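Lockyer House Study Rooms and Reading Library
Frequently Asked Questions

Last reviewed: 21 May 2025

The following answers cover membership, room reservations, borrowing and general conduct at Lockyer House. Readers who do not find what they need may write to the Membership Office or ask at the front desk during opening hours.

The tables
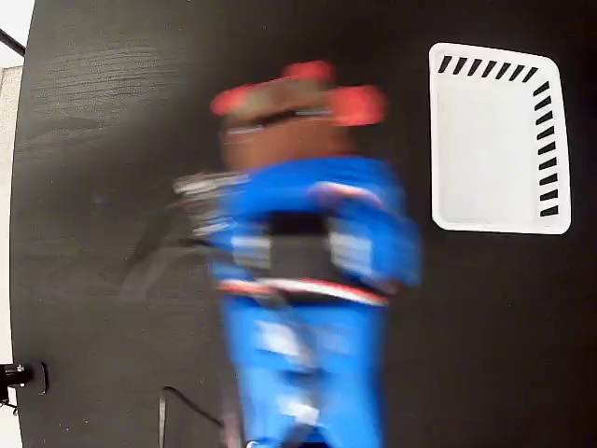
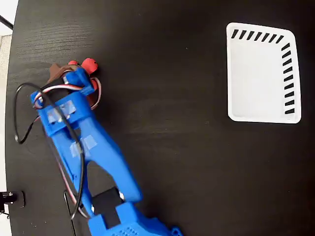 GENERAL

Who may use Lockyer House?
The reading library on the ground floor is open to all adults without charge. The study rooms on the upper floor are reserved for members and their registered guests. Students under the age of 16 are welcome when accompanied by a parent, guardian or teacher.

When was the library founded?
Lockyer House opened to readers in 1958 as the private lending library of the Hurilham Literary Society. It became a public membership library after the Society was dissolved, and the Society's books remain on the shelves under their original numbers.

Do I need to show identification?
Visitors to the reading library are asked to sign the register. Members must present a current card to enter the upper floor. A photograph of the card on a telephone is not accepted.

MEMBERSHIP

How do I apply?
Application forms are available at the front desk and by mail. Please enclose proof of address issued within the last three months. Most applications are answered within two weeks.

What does membership cost?
The individual fee is $100 per year. The reduced fee of $40 applies to full-time students, persons receiving disability benefits and residents of the Medeck district. Fees are due in September and are not refunded if a member withdraws during the year.

May I transfer my membership to another person?
No. Cards are issued to named individuals and may not be lent or sold. A household membership is under review, and any change will be posted on this page.

I have lost my card. What should I do?
Report the loss to the Membership Office as soon as possible. The first replacement is free. Later replacements cost $2 each.

STUDY ROOMS

How far ahead may I reserve a room?
Reservations open 14 days before the date required. They may be made in person or by telephone. A member may hold no more than two reservations at any time.

What happens if I am late?
A room is held for 20 minutes past the start of the reservation and is then offered to the next person on the waiting list. Members who miss three reservations in one term will be unable to book ahead until the next term begins, although they may still use any room that is free.

May I bring food and drink?
Water in a closed bottle is permitted in all rooms. Other drinks and all food must be kept to the lounge beside the stairs.

Are groups allowed?
Yes, in the Rudovura Room and the Garden Room only. The remaining rooms are intended for quiet individual work. Conversation carries easily through the older doors - groups are asked to keep their voices low even when the corridor seems to be unoccupied.

BORROWING

How many books may I take home?
Members may borrow up to six books for a period of three weeks. Maps, bound newspapers and items marked with a green label must be read on the premises.

Can a loan be renewed?
A loan may be renewed twice unless another reader has requested the title. Renewals by telephone are taken until one hour before closing.

Are there fines for late return?
Fines were withdrawn last year. Borrowing is suspended while any item is overdue, and the price of a book will be charged if it has not been returned after 90 days.

Does the library accept gifts of books?
Only by prior arrangement. Please send a list of titles to Gerasimos Psarras, Head of Collections, before bringing any material to the building. Boxes left at the door cannot be accepted.

ACCESS AND COMMENTS

Is the building accessible to wheelchair users?
The reading library and the Garden Room have level access from the courtyard entrance. The elevator to the upper floor is narrow, and visitors with larger chairs should call ahead so that a ground floor room can be set aside.

How do I make a complaint?
Complaints should be made in writing to Radosław Żak, Library Manager, and should include the date of the visit and a return address. A written reply will be sent within 10 working days.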